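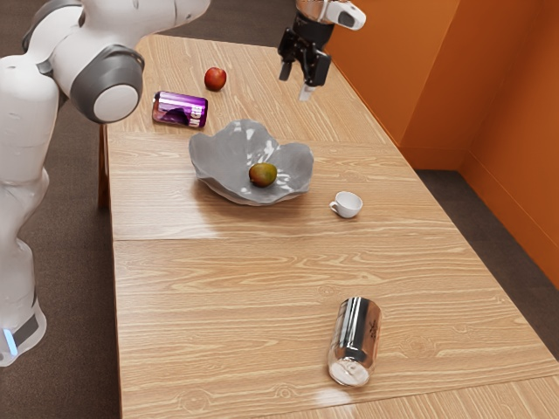

Participants wanted: table clearing study, Tretau staff restaurant and kitchens

Open to anyone who clears, wipes, stacks, sorts or washes up. Days, lates, agency, part time, all fine. No computer skills needed. Paid at your normal rate plus travel if it falls on your day off.

We need 10 people. Ideally a mix of old hands and new starters, but we'll take who we can get.

What it's about

Tretau is bringing in arms to do part of the clearing in the main restaurant. You'll have heard. The arms come from Claltent, the planning software is called Brumis, and before anything gets bolted down next to a real table we want the people who do the job now to go through it on screen and tell us where it's wrong. The restaurant has been cleared by hand since it opened in 1984 and most of what matters about the job was never written down. Which table first. What you leave because the person is coming back. What goes in the bin and what goes back to the kitchen.
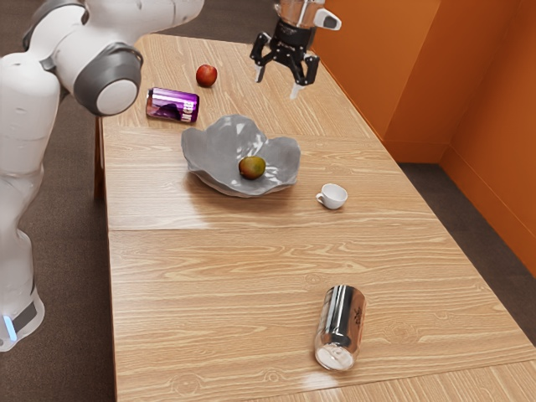
Sorting is where we most want your help. Cans to recycling, fruit back to the counter or into food waste, crockery to the wash. Sounds easy, and then every one of you does it in a diferent order. On the test table there's a silver can standing up at the near half and a purple one on its side further back, with a mango still in the bowl. Would you take the bowl as it is, or the fruit out first? Is an upright can finished with, or somebody's drink? You'd know from the customer. The arm only gets what's on the table, so we need your rule, in your words.

What you'd do

Five sessions, in the training room behind the tills. Watch a few runs, stop them whenever you like, say what you'd do instead. Then a chat about your shift and how it would change. Tea and biscuits provided.

Not a test of you. Nothing you say goes to your line manager with your name on it. 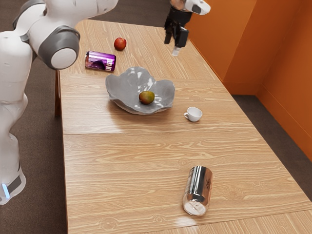 Calimlim Staff Bulletin, Issue 114, page 5

What changes for staff

Fair question, asked a lot. What we know so far:

Less walking with full trays. More time at the wash-up end and on the counter, which some of you will like and some won't. Two new roles per shift looking after the arms (resetting, cleaning, calling it in when one stops), to be offered to present clearing staff before they go outside. Grade for those roles still being agreed with the union, we will publish it as soon as we have it.

What we don't know: whether the late shift keeps the same hours. That's one of the things the study feeds into, so please come and say so if it would hit you. Childcare, last bus, second job, whatever it is.

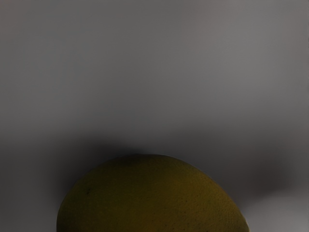

Lates are also the shift we have fewest names from, so if that's you please do put yourself down. We can run a session straight before your start time or pay you to stay on after. Interpreters on request, just say which language.

Who can't take part: supervisors and above (separate meeting in the new year), and anyone who has worked for Claltent.

You can drop out at any point and still be paid for the sessions you did. We'll ask to record sound only, and you can say no to that to.

How to sign up

Name, usual shift and a phone number on the sheet by the lockers, or a note to Sum-yee Liu, Catering Projects, in the internal post. Closing date December 22, 2019. Places confirmed by text message.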